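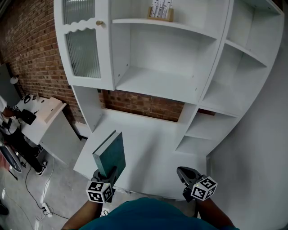 Diary of the Reading Room, Tolldale House
Entry for 9/11/19

The room was opened at 8 and the day was given over to the return of the shelving to use. The bookcase had stood without most of its contents since August, when the volumes were boxed and moved to the Fernarwood store for the repair of the floor. The first four boxes were received back this morning. A further 18 remain at Fernarwood and will be sent for as space allows.

It was agreed before work began that the large cubby and the open niche below it would be left until last. The niche has no full back, and small volumes placed there in former years were apt to slide through toward the brick. Only tall, bound books are to be kept in it from now on. The stepped shelves at the curved end are reserved for the Magaña bequest, which will be shelved in the order of the donor's own list. The list has two entries numbered 30, and the second has been marked with a letter in pencil until the matter can be looked into.

The box of cards or papers retains its place on the upper shelf. A request to move it to the desk was considered and declined, as the cards were disturbed on the last occasion this was done and have not been fully put right. The cabinet door was tried and found to stick slightly in the morning. It will be looked at when the joiner next attends. The ribbed panels were wiped on both sides.
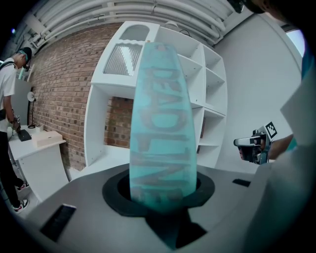
The question of the round table was taken up after the midday break. It has been the practice to keep notices on it, along with umbrellas, returned books and whatever else readers put down. The notices are to go to the hall and the table is to be kept for consultation of large volumes. The black-rimmed opening in the top remains in use, and the tall turquoise piece now stands upright in it, with its reddish-brown lettering running from top to bottom. The lettering is faded, and it was noted that a reader unfamiliar with the piece would have some trouble making it out. No retouching is proposed. The two small slots in the tabletop are to be kept free of paper.

A letter was received from Flever concerning the price of book supports. The figure is higher than that given in August and the order has been held over.

Dust from the brickwork continues to settle on the lower shelves. More than 30 volumes from the second box required brushing before they could be put up, and the brush is now worn. A replacement has been entered on the supply list, together with pencils and one ream of label stock.

Room closed at 4. Third box left unfinished, with a slip at the place reached.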